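TERKVILLE - The Zoveseck Advice Office will check and relabel every desk lamp in its building this March, before the rooms open for longer evening hours. The office has 162 lamps on its list, most of them the plain black kind with a round base and a bendable neck.

Each lamp gets the same short check at the desk where it is used. The base should sit flat, the neck should hold its angle, and the label on the base should be easy to read.

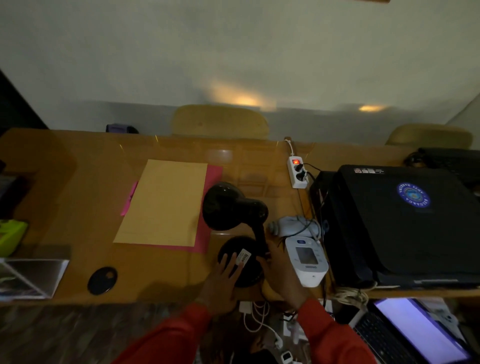
Staff may keep their folders and other papers on the desk during the check. Lamps that fail will be set aside for repair at the Taheri workshop in Gullen, and a spare will be lent until they come back.

Cords are the second part of the work. Any cord that hangs over a table edge will be noted, and so will any power strip that sits where people put down files. The office has set aside $469 for new cords and strips. 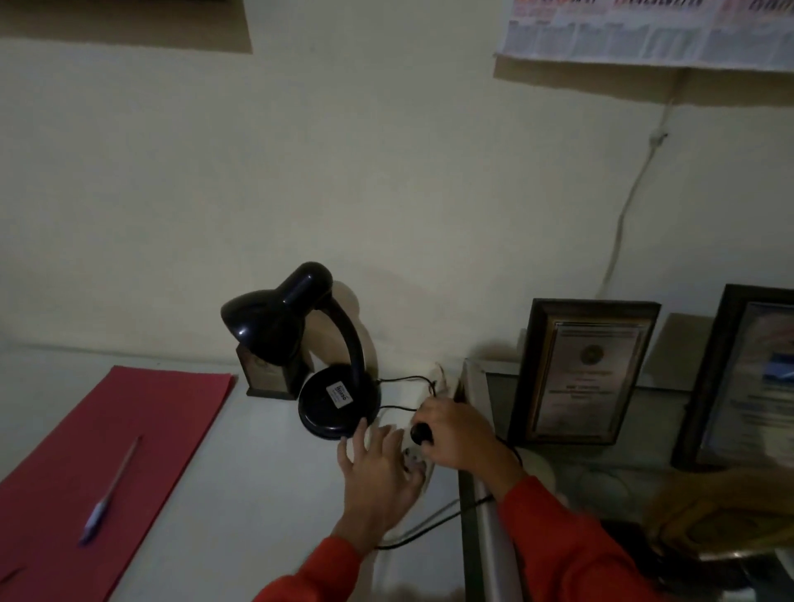 Fatemeh Heydari asked whether people who read at their desks after 4 p.m. could have their lamps done first. They can, and requests should go to Roya Rezaei at the front desk.

Lamps with a switch on the cord will be turned on and off several times. The switch should be within easy reach of the chair - a cord that has slipped behind a cabinet will be pulled forward again.

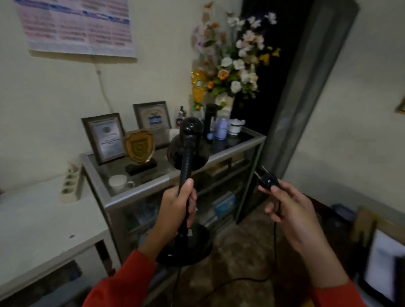 How to take part

Leave your lamp plugged in at its usual place. Write any fault on a slip of paper and put it under the base. Questions about repairs go to Vinzenz Imhof at the Taheri workshop.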